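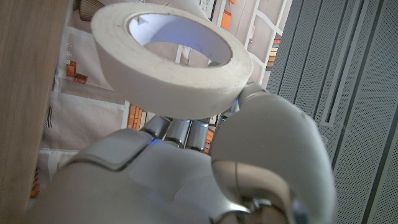 Pressed-sugar printing moves to smaller kitchens

24 Nov 2023

Jitby has released a revised version of its tabletop sugar press, the machine that stamps line drawings into thin sheets of set sugar for use on cakes and desserts. The new model takes sheets up to 30 centimeters wide and holds the plate at a steady temperature during the press, which the earlier one did not.

The method is simple. A drawing is cut into a food-safe silicone plate, the sugar is poured to a depth of 2 millimeters, and the plate is lowered while the surface is still soft. Lines closer together than 3 millimeters tend to close up as the sugar sets. Lettering should be drawn larger than looks necessary on screen.

The Bandon pastry school ran the press from May onward and logged 3881 sheets. Almost 30 percent of the breakages came during release from the plate. Chilling the plate before lifting reduced this, although sheets chilled too long picked up moisture and turned cloudy at the edges. Humid rooms remain a problem – the school now stores finished sheets in sealed tins with a drying packet.

Color is still applied by hand. Aranda sells a set of powdered food colors that can be brushed into the pressed lines dry, and these hold a sharper edge than liquid colors, which bleed into the sugar.

Plates cut for the first model fit the new one with a spacer ring. The ring is sold separately through the Flurnthorpe supply counter, along with blank plates in both sizes. Custom cutting is quoted by drawing.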